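Notebook, Torkholm sim cell, bimanual unit, bedroom set. March, started 8:40

Picking up where Songül left off. Left side still holding its object over the bed from her last run, right side open and idle. Did not reset, wanted to see the state before touching anything.
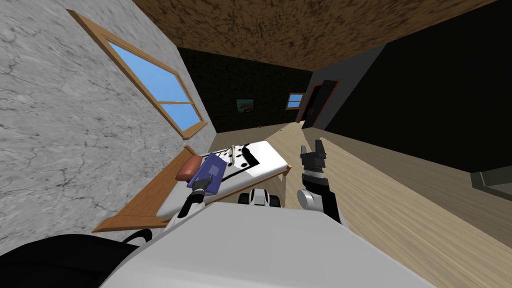
Main complaint is still camera roll. Horizon leans, always the same way, so it's a fixed offset and not drift. Checked the mount transform in the robot file against the one in the room file. They disagree. Room file has the old head bracket, from before Tarık swapped the model. Robot file is right. Room file loads second and wins. Explains why it came back after every "fix", we were all editing the robot file.

9:30. Moved head transform out of the room file completly. Left a comment there pointing to the robot file. Please don't put it back.

Did NOT reload yet. Saved state first, as bed_hold_A. Want the same pose for comparing gripper numbers.

Left gripper: grip force was set at 118 in the config. Abena's sheet says 29 for thin boxes and books. No idea where 118 came from, maybe copied over from the Skusbridge cell, they have the bigger fingers. Put it to 29. Haven't tested it on anything heavier.

Right gripper: open limit looks fine, left it alone. Joint damping on the right wrist is different from the left though, by a factor of 2. Asked Hwa-young, she says on purpose, the right one was ringing when it stopped over the floor side. OK but it needs a note in the file. Added one.

10:15. Solver steps. Aranka had it at 800 for the contact tests. Way slow for normal runs, fans going like mad on the render box. She wants to keep it for the soft stuff (mattress, pillow) until the Pasichnyk comparison is finished. Agreed: 800 stays in the contact profile, default profile goes back to what it was in February. Two profiles, pick one at startup, stop hand editing.

Base collision shape. The body is a big hull and it sits close to the bed in this start pose. Log is full of self-contact warnings between hull and left shoulder, same pair over and over. Shrunk the hull a bit at the shoulder cutout. Didn't touch the mesh you see, only the collision one. If warnings come back, look at the cutout before anybody starts filtering the pair.

Lunch

13:05. Reload with room file cleaned up. Took two tries, first one died on a missing texture path for the floor (my typo). Camera level now. Restored bed_hold_A, left grip held at 29 for the full hold test, no slip in the log. Warnings down to zero in around ten minutes of idle. Will leave it idling while I do the arm limits.

Arm limits: left elbow ok. Left wrist soft limit is tighter than the hard one by hardly anything, opened a ticket, gave it to Tarık.

To do
- Songül: rerun yesterday's place sequence with the new grip value, default profile
- ask Skusbridge what they use for books
- Jason scripts still read the camera pose from the room file, will break. Hwa-young knows
- lighting at the door end, walls go almost black there. low priority
- back up both config folders befor anyone pulls

Left it running on default profile, logging on. Contact profile is Aranka's, ask her first.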